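How to Set Up a White Worktable With a Black Cover Sheet

Updated June 2021

A white tabletop is good to work on and hard to keep that way. Small parts show up well on it, and so does every smear and pen mark. The setup on this page uses a white table, a black sheet that covers the part you aren't using, and a closed cabinet behind it for supplies. It is the setup we use in the Akbridge workroom. We changed the order of things several times before it settled, so the steps are in the order that worked for us and not the order we first did them in.

Plan on one afternoon. Most of that goes to emptying and sorting. The cleaning is short.

What you need

A white table with a hard top
A black sheet or light tarp, larger than the area you want to cover
A cabinet with doors, glass-fronted if you can get it
A piece of black fabric to hang under the cabinet
Cable ties or hook-and-loop strips
Two soft cloths and a bucket
A mild surface cleaner
A 13-gallon trash bag

We use Terus surface cleaner and have no complaints about it. Dish soap and warm water did the same job before we bought it. Don't use scouring powder on a white top. It takes the shine off in patches, and the patches then collect dirt faster than the rest.

Step 1. Empty the table

Take everything off, including the things you are sure will go straight back. Put it on the floor or on another table in one layer so you can see it all. If you stack it, you'll sort the top of the stack and put the bottom back the way it was.

Throw out dead pens, dried tape, empty packaging and single screws that belong to nothing. If you can't decide about something, set it to one side and finish the rest first. Our undecided pile from February stayed in a box until spring, and most of it went out in the end.

Step 2. Clean the top

Wipe off the crumbs and dust with a dry cloth. Then wash the surface from the back edge toward you with a damp one, and dry it right away. Ink usually comes off with rubbing alcohol on a cotton pad. Try a corner first.

Check the top from a low angle with the light on. Under a bright lamp, a white table looks clean from straight above even when it isn't.

If there are poles or uprights standing at the table, wipe around the bottoms of them too. Dust packs in there and a folded cloth won't reach it. Use an old toothbrush.

Step 3. Give tall and tapered things a place to sit

Anything that is wider at the top than at the bottom will tip over sooner or later if it stands on its own on a busy table. The fix is a ring, collar or cup that takes the narrow end. You can buy holders made for this, or use a heavy bowl or a short length of wide pipe with the cut edge sanded down.

The opening should be a little wider than the narrow end of the piece and a good deal narrower than the top. The piece should drop in and rest against the rim all the way around. Push lightly on it from the side with one finger. If the holder slides, put a rubber pad under it. If the piece rocks inside the holder, the opening is too wide or the holder is too shallow.
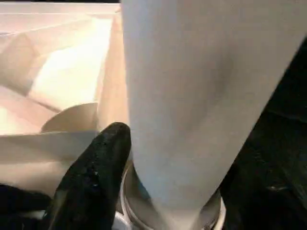

Put the holder down first and load it second. Carrying the two together is how we broke one. Keep it at least a hand's width from the front edge of the table, and don't put it next to the cables.

With a white or off-white piece, hold it low down when you move it, or wear clean gloves. Matte surfaces pick up finger marks, and they are harder to wipe off than marks on a glazed or glossy one. A white eraser takes off light marks. Rub gently and brush away the crumbs.

Step 4. Put the black sheet down

Decide which side of the table you work on. Cover the other side and whatever is next to it. Ours is on the right.

Our sheet is 104 inches by 90 and came from Lévesque, folded tightly in a bag. It still has creases. You can iron some fabric sheets on low through a towel, but don't iron a plastic tarp. Spreading it out in a warm room overnight takes out the worst of it. We stopped there. The creases do no harm as long as you don't try to balance anything on them.

Lay it like this:

Unfold the sheet on the floor and shake it out.
Bring it to the table with the long side along the back.
Pull the edge straight where it meets the white area.
Smooth from the middle outward.
Clip or tape the back corners if the sheet slides.

Let the extra hang down at the side, but keep it clear of the floor where people walk. If it is too long, fold it under. Cut it only when you have used it for a while and know that you won't want it over a bigger area.

Black shows lint and pale dust. Shake the sheet outside when it looks gray. A lint roller works for small spots.

Step 5. Sort out the cables

Loose cables make a table look messy even when there is very little on it, and they catch on things when you reach across. Deal with them after the sheet is down, when you can see where they will run.

Follow each cable from one end to the other before you move it. Unplug what you aren't using and put it away. For the rest, use the shortest route that doesn't cross the open work area. Some cables need slack and will have to loop over the surface. In that case leave one wide curve, with no twists in it, and keep small parts outside the loop.

Black cables are easy to see on a white top and easy to lose on a black sheet. Run them over the white side if there is a choice, or put a band of light tape every foot or so.

Don't tie power cables so tightly that they kink. Hook-and-loop strips are better than plastic ties here and you can undo them without scissors.

Step 6. Stock the cabinet

A cabinet with glass fronts keeps dust off and still lets you check what's inside without opening it. Dark glass hides a certain amount of disorder. That can be good or bad. We went with it because the room is small and clear glass made it look fuller.

Our rule is to keep daily supplies on one side and spare stock on the other. Put packages in with the label facing out, even if they stack less neatly that way. Heavy things go at the bottom. Leave some free space in each compartment, or new supplies will end up on the table.

If your cabinet is a Bendska or another flat-pack make, tighten the hinge screws after the first month. Ours loosened and the doors began to rub. Fasten any tall or top-heavy cabinet to the wall.

Step 7. Hang the fabric under the cabinet

The space below a cabinet fills up with bags and boxes. You can leave it empty, which takes discipline, or hang a cloth across it. Plain black fabric is fine. Use a tension rod or adhesive hooks, and hang it so that it stops just short of whatever is underneath.

Make it easy to pull aside. If it's fixed at both ends, things will get left in front of it.

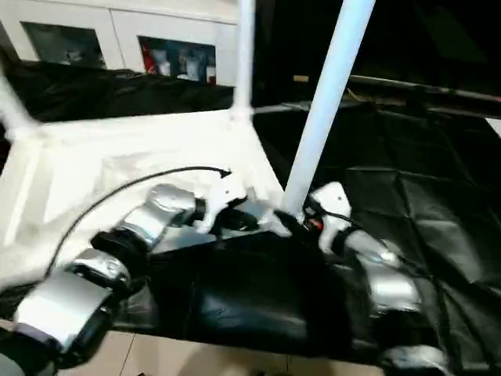

White tabletop with the black sheet on the right and the glass-fronted cabinet at the back.

Step 8. Set the light

Turn on the lamps you normally use and look at the table from where you stand or sit. A strong light over a white surface causes glare, and after an hour of that your eyes get tired. Move the lamp back or aim it at the wall. If you can't move it, pull the black sheet a little farther over the white area to cut the bright patch.

Do this at the time of day you usually work. Daylight from a window changes it a lot.

Padded and bulky items

Cushions, padded cases and similar large soft things need their own place, and the tabletop shouldn't be it. They take up room and small parts roll underneath them. Keep them at the front or the side, off the work surface, where you can get at them. Wipe glossy padding with a damp cloth and dry it. Most cleaners leave streaks on black.

If something small goes missing, check the seams of the padding and the folds of the sheet before you look on the floor.

Keeping it up

At the end of each session, clear the white side completely except for what has a holder or is fixed down. Put supplies back in the cabinet with the doors closed. Wipe the top dry, then damp if it needs it.

Once a month, take the sheet off, shake it and clean underneath. Check the cable strips and the rubber pads at the same time. Pads dry out and stop gripping, and they're cheap to replace.

Common problems

The sheet keeps creeping toward the work area. Clip it at the back, or put a strip of shelf liner under the edge.

The white top has turned yellow in one place. This is usually sun or old adhesive. Adhesive comes off with a little cooking oil left on for ten minutes, then soap. Sun damage doesn't come off.

The holder leaves a ring on the table. Put felt under metal holders, and lift them when you move them. Light rings usually wash off with the same mild cleaner used on the rest of the top.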